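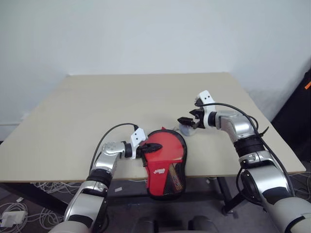

What changes for the people at a packing bench when part of the handling is given to a pair of arms? Mostly the order of their day, and who is called when something stops.

Search this site Enter keywords Go

Saturday, August 1, 2026
By Trinidad Paredes

4. Handling soft goods at the returns bench

4.1 Setting and tasks

The work reported in this section was carried out at the Brilton returns centre, where sporting goods sent back by customers are checked, repacked and put back into stock. Before the change, each item was opened, inspected and closed by one person at one bench. The centre employed 23 people on the day shift at the start of the study and the same number at the end. Job titles did not change. The content of the jobs did, and the rest of this section is concerned with that.

Items were divided into rigid goods, soft goods and mixed goods. Mixed goods are those in which a rigid item sits inside a fabric cover, and they account for most of the difficulty. The cover gives under the fingers while the item inside does not, so a grip that is firm enough for one may be poor for the other. Figure 1 shows a case of this type, a red table-tennis paddle case with a black zippered border. The left gripper pinches it by its upper edge while the right gripper is open and empty. The handle of a paddle can be seen through the mesh pocket, and the lower part of the case hangs slightly over the front edge of the table.

Figure 1. Two-arm handling of a paddle case on a table. The left gripper holds the case; the right gripper is free.

Overhang of this kind matters for the bench layout. Under the manual procedure, staff pulled cases toward the body and let them project over the edge, where the zipper could be reached from below. The written procedure, known on site as the Jolline sheet, did not mention it. It was recorded only when operators were asked to demonstrate the task slowly, and it was added to the sheet in the second revision.

4.2 Division of labour

Four roles were defined after the change: loader, supervisor, inspector and relief. The loader brings items to the table and removes them. The supervisor watches the arms and intervenes when a grip fails. The inspector judges condition, and this judgement was left entirely with staff. Relief covers breaks and handles any item refused by the other stations.

Staff rotated through the roles every 40 minutes. A longer rotation was tried first and dropped at the request of the supervisors, who found it hard to stay attentive through long periods in which no action was needed. Several described the role as more tiring than packing by hand, although it involves far less movement. The loaders reported the opposite, and complained mainly of being hurried by the table.

4.3 Interventions

Interventions were logged by the supervisor on paper, using a form adapted from the Funari trial. Roughly 400 entries were available for analysis. Each gives the item type, the action taken and a free comment. The comments proved more useful than the codes. Under the code "regrip", for instance, supervisors had entered a slipped cover, a fold caught between the fingers and a case turned the wrong way up – three events with different causes and different remedies.

Entries for mixed goods were longer than those for rigid goods and more often mentioned a second person. Under the manual procedure a colleague was seldom called over. With the arms in use, the supervisor frequently asked the inspector for an opinion on whether to let a movement finish. This consultation had no place in the planned workflow and was not counted as labour in the original costing.

4.4 Skill and pay

Pay grades at the centre are tied to the number of product families a person can process unaided. The rule became difficult to apply once no single person processed an item from start to finish. Management proposed counting each role as one family. Staff objected that inspection takes months to learn and loading takes a morning – a fair description, judging by the training records. An interim grade was agreed for inspectors, and the remaining roles were left as they were pending review.

Related items
Shift rotation and attention at the Cáceres sorting line
The Funari trial: notes on paper logging
Revising the Jolline sheet
Pay grades after partial automation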